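About Us

Hi, and welcome to Prorkum! If you've landed on this page you probably have a box of building bricks in a closet somewhere, or a whole classroom shelf of them, and you'd like them to be less of a mess. Same here. That's pretty much how all this got going.

I run Prorkum out of a workspace in Sondville, and what we do is sort, check and bundle secondhand plastic building bricks so that schools, libraries and after-school clubs can borrow them by the tray. You pick a color or a mix, we get a tray ready, you keep it for the term and then it comes home to us. I started with one tub from a yard sale (a big one, and it smelled like a basement) and I was hooked before I got to the bottom of it. We now have 49 trays out on loan at any one time, and up to 40 places on the waiting list in the busy stretch before March.

What's in a tray

People always ask why we sort by color first. Teachers told me early on that kids grab by color, so a tray where most of the pieces match gets used and a mixed one gets stirred around and abandoned. I didn't believe it until I tried it with my own niece and nephew on the living room rug, and they went straight for the one-color pile and stayed there all afternoon!

The orange-red bricks are my favorites to put together. You get the little studded ones, the bigger ones, the odd piece that has wheels under it and could be the start of a car - and there's nearly always a stray yellow or gray one that has wandered in from another set. Those get picked out later. I tip the bricks into a blue tray because orange on blue is so easy on the eyes when you're hunting for a small piece, and I've stuck with blue ever since.
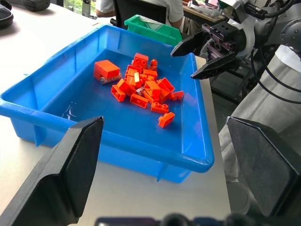
How we sort

Everything happens at a table. I've tried the floor (bad knees) and I've tried a kitchen counter (crumbs), and a plain light-colored tabletop beats both by a mile. Bricks go in the tray, get spread out so they aren't sitting on top of each other, and then we go through them a few at a time. Anything cracked, chewed or too faded goes in the recycling. Anything with sticker glue on it goes to soak in warm water and dish soap overnight, and then it gets a scrub with an old toothbrush. We do NOT use the dishwasher. We did once, and I'd like to forget that week.

After the color sort comes the size sort, which is the part I could do all day with the radio on. Long flat pieces first, then the chunky ones, then the tiny ones that get under your fingernails. Wheels and other specials go in with the tray they match best, so every group gets something a bit different to fight over.

We call our way of packing the Zuccaro, after the street our first workspace was on. A Zuccaro tray is one main color, a handful of extras and a card that says what to put back where. The card has been rewritten 10 times and I still get emails about it - please keep sending them!
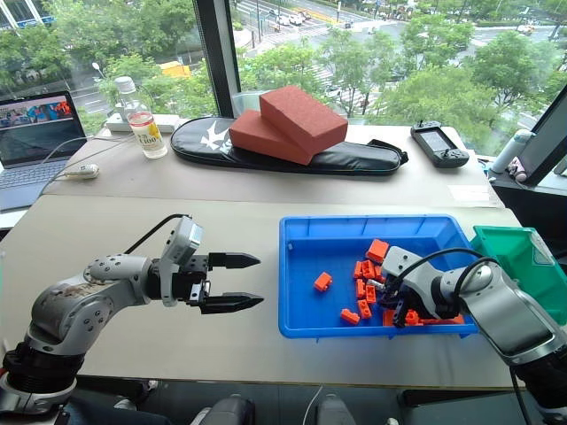 4 min read

Where the bricks come from

Mostly from people clearing out. Somebody's youngest heads off to college, the closet gets opened, and there it all is. You can drop bricks off with us in any old bag or bin, and you don't have to wash or sort them first. We'd rather have them dusty than not at all. Please do leave out the batteries, the half-eaten crayons and the marbles (oh, the marbles).

We also swap with Nimemlow, a toy library across the river that has far more wheels and windows than it can use and never enough plain bricks. We're the other way around, so it suits everybody. Their last delivery came in 39 shoeboxes, every one of them taped shut like it was going to sea.

Borrowing a tray

A tray is free for public schools and libraries. Clubs and home groups pay a small deposit and get it back when the tray does. A few bricks will always go missing and that's fine, I've never charged anyone for a lost brick and I don't plan to start. If a whole tray goes missing, let's talk.

Tell us the age of your group, what color you'd like and how you plan to store it. Orange and blue go fastest, and green sits on the shelf a lot longer than it deserves to, so if you aren't picky, ask for green and you'll likely have it the same week.

Come say hello

The door's open on weekday afternoons during the school year. There's a chair, there's coffee, and if you sit down near the sorting table you'll probably end up with a handful of bricks.

Page last updated 2023-09-24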